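Aug 15, 2026

Long day on the gripper and my hands still smell like contact cleaner, so this will probably ramble.

I finally took on the fingers. They've been bugging me all week – close them on anything thin and you could feel a little lag, then a tick, then the grip. I kept telling myself it was the software (it's never the software when I say that, and always the software when I swear it's mechanical). So this morning I shut the Vukard controller down, pulled the tool off the bench stand and worked the linkage back and forth by hand. There it was, plain as anything, a gritty spot maybe two thirds of the way through the stroke on the left side.

I pulled the pins one at a time and laid them out on a towel in order, left ones on the left, because last time I mixed them up and lost an evening to it. The bushings looked better than I expected! One had a dark crust of old grease and lint packed around the inside, and that was my gritty spot. I cleaned them all anyway, wiped the pins, put on the tiniest smear of the Jurkeo grease and worked it in until it stopped feeling like sand. Then the pad screws. Two of them turned way too easily. A drop of threadlocker on each, snug, done, and I made myself go eat lunch while it set up.

After lunch I redid the zero. Jaws shut, tell it that's home, open all the way, shut again, read the number, write it down. I did that 11 times and by the end the readings were sitting right on top of each other, so I quit fussing and went on to real objects.

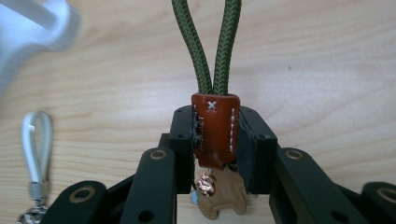

Keychains are my favorite thing to test with, and I will defend that. Leather gives a little, cord slides around, metal bits hang wherever they feel like hanging, and if the pads aren't closing square you find out quickly. I started with the force at 80 percent, my old setting, and it felt like a lot for leather now that the linkage moves freely. I dropped it to 70 and the tag stayed put through a slow lift and a bit of a wiggle. I want to try lower tomorrow, but I don't trust myself to change two things in one day.

The rubbery lining on the pads is next on my list. It's thin, and I'd like to have a spare set in the drawer before I need one. Villaseñor sells the sheet stuff but only in a size that would last me until retirement. Maybe Ruven still does the small packs. I'll look in the morning. I also need more threadlocker, and a better towel.

Oh, and the cable. I rerouted it so it comes around the back of the wrist with a loose loop and one strap, and it doesn't tug at full rotation anymore. Five minutes of work, and I'd put it off since I built the thing.

Log is filled in, cover's on, controller's off. I left the jaws parked half open tonight and stuck a note on the stand so I remember to check the zero again before I run anything. Now I'm going to go wash my hands for the fourth time.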